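Small Parts Sorting Table - Monthly Inspection Checklist with Comments
Dirport workshop, bench area
Last updated: May

Use this sheet for the sorting table and the plastic compartment boxes kept with it. Mark each line OK, FIX or N/A. Write comments under the line they belong to, not on the back of the sheet. The back does not get scanned.

The comments printed below are from the May check and stay on the sheet until the next one.

SECTION A - TABLE AND WORK SURFACE

A1. Table stands level and does not rock when leaned on.
OK.

A2. White work surface lies flat, no lifted corners.
OK. Press down on all the corners, including the far ones. Last time one of them had a washer under it.

A3. Wooden edge free of splinters.
OK. Run a gloved hand along it. The pale wood does not show splinters well.

A4. Surface clean, no oil, glue or grit.
FIX, done on the spot. Fine grit near the back. Wiped with a damp cloth, then a dry one. Do not use solvent on the white surface or anywhere near the clear plastic.

A5. Only the box being worked on is on the table. Spare boxes go back on the shelf.
OK.

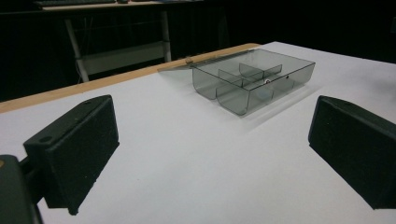 A6. Lighting good enough to read a part number without picking the part up.
OK at 10 in the morning. Please check this one late in the day too - the window side gets dark early in winter and the sheet has never covered it.

SECTION B - COMPARTMENT BOXES

Take each box to the table, empty it into a tray, and check it empty. A full box hides cracks in the bottom.

B1. Walls and corners free of cracks.
OK on all boxes but one. The Sisetti box from the lower shelf has a hairline crack at a back corner. Taken out of use and put in the repair bin. Tape is not a repair.

B2. Dividers seated all the way down.
FIX. Several had ridden up and small washers were getting under them. Push each divider down with a thumb at both ends. If it will not stay, replace it.

B3. Lid opens fully and stays open by itself.
OK. A lid that drops while somebody's fingers are in the compartments is a FIX, even if it only happens now and then.

B4. Hinge pins in place, nothing poking out at the ends.
OK.

B5. Lid closes without force and the latch holds.
OK. Test by closing the box empty and turning it over once above the table.

B6. Compartments empty and clean before refilling.
OK. Look into the corners for metal shavings. A soft brush works better than air. Compressed air is not allowed at this table. 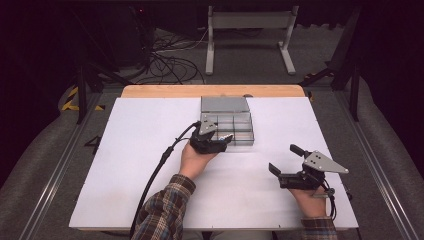

Items B3 and B6: organizer open on the board, lid upright.

B7. Labels match contents.
FIX. Two boxes still carried the old Demissie part labels. Removed. New labels go on the front wall, not the lid, so they can be read with the lid up.

B8. Weight of filled box within what one person can lift with one hand.
OK. Steel fasteners are heavier than they look. If it takes two hands, split it into two boxes.

SECTION C - FLOOR AND WALKWAY

C1. Cables clear of the place where people stand.
FIX. Loose loops on the floor behind the table need to be coiled and moved toward the wall. Left open for the next check.

C2. Cables on the table do not catch on the box or its lid.
OK when checked. Look again any time the box is moved.

C3. Carpet flat, no curled edges.
OK.

C4. Hazard tape stuck down and easy to see.
OK. Replace any length that has lost its color.

C5. No dropped parts on the floor.
FIX, done on the spot. Swept with the magnet bar. It does not pick up brass or plastic, so look as well.

SECTION D - PERSON DOING THE SORTING

D1. Cuffs buttoned or rolled, nothing hanging into the box.
OK.

D2. Rings and bracelets off.
OK.

D3. Safety glasses within reach for spring parts.
FIX. The hook was empty. A new pair ordered from Dukgate along with the dividers.

D4. Break taken after 100 parts when sorting by hand.
OK. The count is on the batch card. The batch in May was 159 parts, so one break was due and one was taken.

OPEN ITEMS CARRIED FORWARD

B1 - replace cracked box.
C1 - coil and move floor cables.
D3 - safety glasses on order.

Open items are to be closed within 5 working days. If a part is on order, write the order number next to the line and leave it open. An item that stays open for 3 checks in a row goes to the shop lead, and the table is not used for sorting until it is closed.

Keep the signed sheet in the folder by the door.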